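The Last Ferry from Torach

My mother kept the letter in a tin for biscuits, and she forbade me to read it while she lived. After the funeral I took the tin to Ilness on the morning bus. I did not open it on the way. I looked at the fields and held it on my knees like a small animal.

The letter had two pages. It was written by a man who signed only with the letter K. He said that he would wait for her at the harbour in Torach until the last ferry, and that he had 148 pounds, enough for both of them to begin. There was no year on it, only the month, October.

I rented her old room above the bakery for one week. The landlady gave me sheets and a key with the number 374 on it, although the house had only five rooms. She said the key came from a hotel which closed long ago, and the lock did not mind.

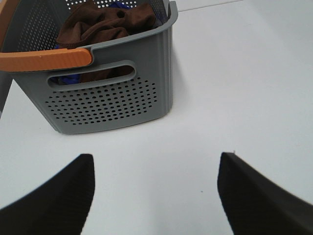
In the evenings I asked people about the ferry. Most of them were too young. An old fisherman told me that it stopped when the bridge at Kershaw was built, and that before this it went at six in summer and at four in winter. "In October they always quarrelled about it," he said. "Half of the town came at four, and the other half came at six."

I thought about this for a long time. My mother was never late in her life. She came to every train an hour too early and sat on her suitcase, angry with the clock. If somebody told her six, she would be there at five.

On my last day I walked to the harbour. The wind was strong and the ticket house had boards on its windows. On the wall beside the door there was still a timetable under glass, so pale that I had to put my face very near. I found the line for October. Somebody had crossed out the four with a pencil and written six, and then somebody else had crossed out the six.

I stayed there until it was dark, and then I went back to ask the landlady if I could keep the room for one more week.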